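Flamasow Bench Guide
Section 4: Picking a chore your arm can really do

Before you set up your first job, a word from me. I get the same email every week (hi, everybody!) asking whether the arm can fold towels yet, or empty a dishwasher, or take old office computers apart while you eat lunch. My answer is "sort of, some of it, with you standing there." So let's pick something sensible and get it running.
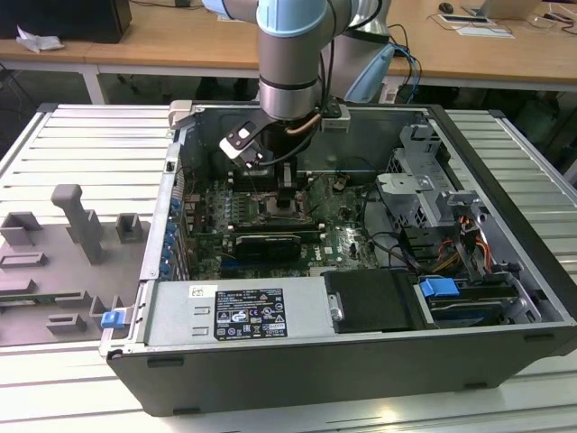
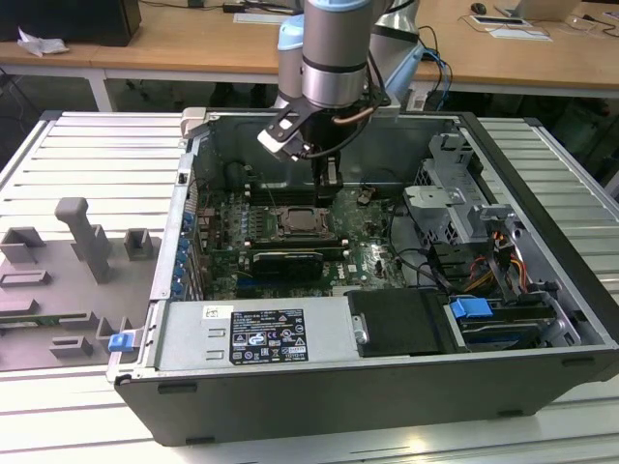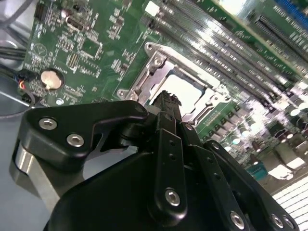
Start with a chore where the thing you're working on stays put. That's my number one rule, and it's why I'd send a new owner to a repair bench long before I'd send them to the laundry room. A towel changes shape every time you touch it. A desktop tower on its side, with the motherboard facing up at you, is going to keep its processor socket in the same place all afternoon. It's still no picnic for a machine! There are cables looping through there, and a metal drive cage sticking up on one side that an elbow or a bracket would love to clip on the way down. You and I work our way past that stuff without thinking. An arm has to be given a path.

Setting up the job

1. Put the work flat on the bench and push on it from each side. If it slides, clamp it. Jad Haddad, who wrote the first version of this guide, used rubber shelf liner and swore by it. I like clamps.

2. Unplug whatever you're working on. Yes, even if you're only practicing.

3. Open Salaven on your laptop and choose New Chore. Give it a name you'll recognize in February. "Test 2" is not that name (guess how I know).

4. Move the arm by hand to a spot well above the work and press Save Point. Now save a second point straight over the part you care about, still up high. You need those 2 points before the software will let you go lower.

5. Bring the gripper down slowly in Guide mode, keeping an eye on the tool and on anything bolted to the side of it. Brackets stick out farther than you think.

6. Run the whole path at the lowest speed with the gripper open and holding nothing. Do this 4 times. Boring, I know.

7. If all of those go cleanly, turn on Grip and try it for real with a part you don't mind losing.

CAUTION: Keep one hand near the stop button during steps 5 through 7, and keep the other hand out of the work.

CAUTION: Never practice on socket pins you want to use again. They bend if you look at them funny.

Note: If Salaven shows error 163, the arm felt a push it didn't expect. Back it straight up, look for a snagged wire, and start over from step 4.

So, how close are we?

For pick-and-place on a bench, pretty close. Seidu Arthur runs his through the same part swap over and over and mostly just glances at it. For loose cables, stuck latches or screws somebody stripped years ago, you'll be doing those yourself for a while yet. Same goes for the dishwasher, sorry!

Towel people, there's a practice chore in Section 9. Start with a washcloth.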